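**Friday, bench 2, after lunch**

Mabli wants the Deklow rules written down before anyone else gets a login for the arm, so this is me writing them down. Current version lives on a sticky note on the controller. The sticky note has lost its stick twice.

What we agreed, as far as I can reconstruct it from shouting:

- Speed cap is 70 mm/s whenever the fingers are below bin height. Yes, it's slow. Get a coffee.
- One person holds the stop button. Holding means holding, with a hand. Having it in a lab coat pocket is what we did in March and we don't need to do it again.
- Glass gets its own pick routine. Do not reuse the bag routine and "just turn the force down."
- Anything left on the countertop goes on the setup sheet before the run starts, including beakers.
- The tray must be empty at start. Check it by looking at it, please, and not at the checkbox.

The last two came out of run 1,273, which passed every check in the log and still had me saying words I won't put in a notebook. The log knew where the bins were. It had no opinion on anything else, having never been asked for one.
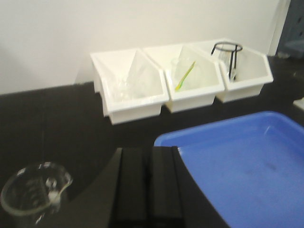 So the setup sheet now has a line for "other items in reach," and leaving it blank counts as a fail. Isabelle Kowalchuk thinks people will write "none" without looking. Isabelle has met us. Her fix is that whoever fills in the sheet can't be the one who starts the run, and I've added it, though it makes late evenings awkward.

Still open:

1. Clear things in clear bags. The Umeta detector is fine on the black stand and very creative about glass. Until that's sorted, a human confirms every glass target on screen.
2. Finger pads. MacDonald's sheet says swap at 4,000 cycles. We haven't been logging cycles, so our count begins today at zero, a number I don't believe.
3. Where the rules live. I vote for the front of this notebook. Mabli votes for laminated.

Mabli Howells to sign below once she's read it. Sticky note stays up until then.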